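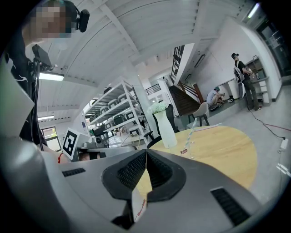
Manipulation Group, Trilthorpe Robotics Workshop – Visitors and Open Days

Open Day: Questions and Answers

We love open days. People come in off the street, pick up a gripper, and twenty minutes later they're arguing with us about finger shapes. These are the questions we get by email and at the door, with answers from Sneha Bhardwaj and Leidy Londoño, who run the visits between them.

When is the next one?

Thursday, November 12, 2020, starting mid-morning. Doors stay open until the last group has had its turn. Come at any point, but the morning is calmer if you want a long turn with the tools.

Do I need to book?

For yourself or a family, no. For a school class or a club, yes please, because the floor fills up fast and we'd like to give you a proper go. Groups of up to 19 can go around together. Larger groups get split in two.

What will I see?

Mostly, real work going on. We record everyday tasks with hand-held grippers: a person holds the tool, moves through the job, and a camera on it takes in everything the fingers are facing. The software we call Rana then learns from those recordings how an arm should move. You'll see people recording, people sorting out cables, and at the far bench the Kamier arm trying the same tasks on its own. It's a great thing to watch when it gets one right, and pretty entertaining when it doesn't!

Can I try a gripper myself?

Yes, and please do! It's the best part. The two black finger pads on the front come together in a shallow V, and their textured surface helps with slippery stuff. Most first-timers squeeze much too hard. Leidy's advice is to hold it like a garden hose and let the pads do the work.

What are the black-and-white squares for?

They're markers. A camera can find that blocky pattern very easily and work out where it is and which way it's turned, so we use them to keep track of the tools. Please don't touch the faces of them. A thumbprint is fine, a scratch can cost us an afternoon of calibration.

Why is there a table with flowers on it in a robotics workshop?

Our favorite question! The round wooden table, with its vase of white flowers and its glass with a striped straw, is there for practice. A robot that only ever sees a clean bench gets confused the first time it meets a breakfast table. A straw is thin and a clear glass is hard for a camera to see, so between them they make a really good test. We swap the things on the table around between recordings.

Is it okay for small children?

Children of any age are welcome with an adult. Hand-held tools are for ages 5 and up, mainly because of the weight. There are cables on the concrete floor, so no running, and keep an eye on the stairs. The Kamier arm has its own taped line and everyone stays behind it, grown-ups included.

Is the building accessible?

The ground floor is level, and all the demonstrations happen there. The upper level is reached by stairs only. If you'd like a seat during the demos, just ask – we have plenty of chairs.

Will I be recorded?

The cameras on the tools see whatever is in front of them, and that can include people standing nearby. Faces are blurred before anything is kept. If you'd prefer to stay out of the recordings completely, tell whoever meets you at the door and they'll take you around the other side.

How many recordings have you made?

2161 as of the end of October, and 146 of those came from visitors at the last open day. Ruoxi Jiang went through every one of the visitor recordings and says the messy ones taught Rana the most. So don't worry about doing it badly!

Can I take photos?

Of the tools and the arm, sure. Please ask before photographing other visitors.

I'm a student and I want to do this. Who do I talk to?

Anisa Sumampouw. She'll be by the Kamier arm most of the day and is happy to talk about projects, classes worth taking, and what to build at home with cheap motors. Bring your own build if it fits in a bag.

Where do I park?

The lot on the Grallanthorpe side is free on open days. Use the second entrance, the first one is for deliveries.

Related
Getting to Trilthorpe by bus
Notes from the October open day
What Rana learned from folding towels
Kamier arm: new wrist, first week
School visits: how to book a group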